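Recording pick-and-place examples without wasting a morning

Settle on one task and write it in a single line before you start. Ours at Gavex was "put the thing in the cup," and we kept that wording for all 70 runs.

Move the cup a little between runs, or the arm will only learn one spot. Shift it by hand-widths in the simulator too – the reset button puts it back in the same place every time. Change the start pose after every 4 runs.

Go slowly over the rim. Most of our bad runs came from lowering too early and clipping the edge with a fingertip.

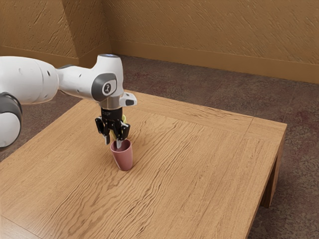
Pause for 2 seconds before opening the fingers, so the release is easy to find when you trim. Then lift straight up before swinging away.

Keep the misses, but in their own folder. Melaniia Koval sorts hers at lunch, while she still remembers what went wrong. Out of our first batch she pulled 22, mostly for jerky wrist moves.

Name files by task and run number – no nicknames. Back up before you retrain.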